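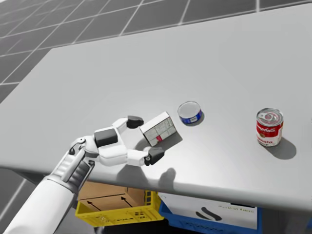 Figure 3. Simulated view of a white robot arm and two-fingered hand over a pale grey tabletop.

4.2 Landowner participation in corridor agreements

Of the 294 landowners contacted along the Birka corridor, 66 signed a habitat agreement during the first enrollment period. Another 42 asked for more information and did not reply to later letters. The rest either declined or could not be reached by mail or phone.

Participation differed between the two valleys. In Bornon, where most parcels are small and border the river, owners usually signed for a strip of bank and kept the remaining land out of the agreement. Owners in Catterall held larger parcels used for hay and summer grazing. They were slower to respond, but those who did sign tended to enroll whole fields. We did not weight the results by parcel size, so the enrollment rate should not be read as a measure of protected area.

Payment was the concern raised most often in interviews. Many owners said the yearly amount was acceptable but that it arrived too late to help with fencing, which has to be ordered in February. Several objected to the rule against mowing before the end of the nesting season. A smaller group was worried that a signed agreement would lead to public access, although the contract text rules this out. The wording of that clause was changed after the first round of interviews, and later respondents raised it less often.

We also asked owners how they would prefer to take part in decisions about deer and elk numbers. Forty of those who signed wanted a seat at the yearly harvest meeting. Fewer were interested in keeping written records of animals seen on their land. Interviews were coded by Raymonde Petrenko using the categories in Section 3.1, and unclear answers were left uncoded.

Response rates in the Tarnitent uplands are not reported in this section. Enrollment there opened a year later under different payment terms, and the two sets of results cannot be compared directly.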